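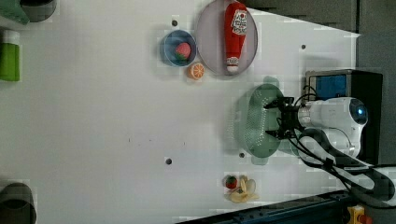

Search this board Go Advanced

Print this thread | E-mail this thread
Reading time: 4 minutes

Lomesside Family Board > Toys and Playrooms > Cleaning play food in a real colander

lachlan_w
Posts: 537
We have a fair amount of play food now and I want a better way to clean it. The everyday pieces are a ketchup bottle, strawberries, an orange slice and a banana with the peel open. They get served on a lavender plate and in a little blue bowl. I picked up a green plastic colander from the kitchen section, the regular kind, to use as the sink piece and also to wash everything in.

My questions are whether you soak play food or only wipe it, and what you do about anything with a label. The ketchup bottle has a white one with red lettering and I would like to keep it on.

Lachlan Wihongi

Re: Cleaning play food in a real colander
potholder_pat
Posts: 700
Wipe, don't soak. A lot of hollow toy food has a seam or a pinhole somewhere and water gets in. Then you squeeze it in April and brown water comes out. I threw away a whole bag of Pestimik vegetables for that reason. Warm water, one drop of dish soap, a cloth, then dry on a towel.

For the ketchup, wash around the label with a damp corner of the cloth. If an edge starts to lift, put clear packing tape over it.

Re: Cleaning play food in a real colander
mcheng
I disagree about soaking. It depends on whether the piece is hollow. Press it between your fingers. If it gives and makes a little air noise, wipe it. If it's solid, soaking won't hurt it. I run a group at a day care and we wash the solid pieces every night, and wiping them one at a time takes 40 minutes we don't have.

We use a mesh bag in the top rack for the ones marked dishwasher safe. Ours are Kasis and the box said so. Check yours.

A colander is fine for rinsing but it's slow to dry things in. The pieces sit on top of each other and the undersides stay damp.

Mingxuan Cheng

Re: Cleaning play food in a real colander
potholder_pat
With a day care I get it. At home I still wouldn't. I have had "solid" pieces that were two halves glued together, and the glue let go.

Re: Cleaning play food in a real colander
dunmore_ave
What are the holes like on your colander? I had one with long slots and the small pieces got wedged in them. My daughter also pushed crayons through. Round holes are better.

Re: Cleaning play food in a real colander
lachlan_w
Round and small. There's an oval patch of them across the bottom in staggered rows, then a plain strip, then a border two rows deep going all the way around. The rim is wide and smooth, so it's easy for small hands to hold. 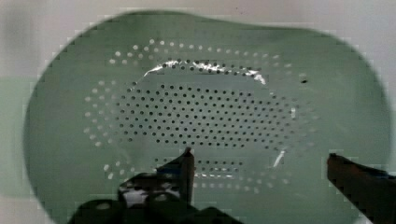

Re: Cleaning play food in a real colander
dunmore_ave
Good, nothing is going to wedge in those. The strip between the two sets of holes might hold a little water if the bottom is shallow. Tip it once and set it down again.

Re: Cleaning play food in a real colander
mcheng
For the banana, open the peel all the way out before you dry it. The inside of the peel is where ours got sticky. Same with anything that opens or comes apart.

Re: Cleaning play food in a real colander
ye_olde_spoon
Has anyone tried the spray from Ye? My sister uses it on bath toys. I don't like the smell.

Re: Cleaning play food in a real colander
potholder_pat
No need for a spray – soap and water does it.

Re: Cleaning play food in a real colander
lachlan_w
Thanks. I'll do the squeeze test first and wipe anything I'm not sure of, and I'll tape the ketchup label before it gets washed. They can dry on a towel and the colander can go back to the play sink.

Print this thread | E-mail this thread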